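# Luik: ordenar y empacar el dormitorio

Imprimir esta página | Enviar por correo electrónico

Versión del 15 de septiembre de 2020. Mantiene esta ficha Kamonchanok Sriwong. El español no es mi primera lengua, pido disculpas por las frases un poco rígidas.

## De qué se trata

Luik es una colección de grabaciones cortas sobre una tarea doméstica: guardar en cajas las cosas pequeñas que se acumulan en un dormitorio. Contiene 433 episodios, hechos en 3 viviendas. Cada episodio dura unos 80 segundos y trata de una sola caja.

La parte de cocina está en otra colección, Jistport, y no se repite en esta.

## Contenido de las carpetas

- `cajas/`: los episodios, una carpeta por vivienda.
- `listas/`: lo que se guardó en cada caja, en texto simple.
- `notas/`: comentarios de quien ordenaba. Algunos están en polaco y todavía no son traducidos.

## Categorías de objetos

Usamos 5 categorías. Al principio eran más, pero Edgars Navickas y Celina Walczak anotaban lo mismo de manera diferente y decidimos reducir.

1. `paquete`: cosas planas o rectangulares con su envoltorio.
2. `recipiente`: frascos, botes, tarrinas, con tapa o sin tapa.
3. `figura`: objetos con forma de animal o de personaje, sea cual sea su uso.
4. `anillo`: rollos, aros, bordes redondos. Si no se sabe si es un rollo o un recipiente, se anota `anillo` con signo de interrogación.
5. `suelto`: todo lo que no entra en las anteriores, también las piezas curvas pequeñas.

La caja misma no se anota como objeto. Las cajas son de cartón y usadas, y el borde roto no es motivo para descartar un episodio.

## Cómo se ordena una caja

La caja se coloca abierta sobre la cama. Lo plano va primero si es posible, pero en muchas casas no se hizo así y lo respetamos. No se cierra la caja durante el episodio.

En una caja mezclada, el paquete rectangular con texto pequeño es `paquete`, el oso blanco y verde azulado es `figura`, y el aro blanquecino de la izquierda queda como `anillo?`. El texto del paquete no se transcribe cuando no se puede leer.

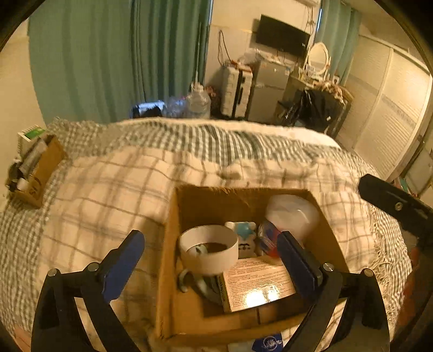 ## Problemas conocidos

- Los envoltorios brillantes reflejan la luz y tapan las letras. Margus Ozoliņš revisa estos casos a mano.
- Lo que queda fuera de la caja, encima de la cama, no está en las listas.
- En la segunda vivienda faltan las notas de marzo.

## Correcciones

Si encuentra un objeto con categoría equivocada, escriba a Baoshan Peng con el nombre de la carpeta y la línea de la lista.

© 2020 Proyecto Luik | Contacto | Volver arriba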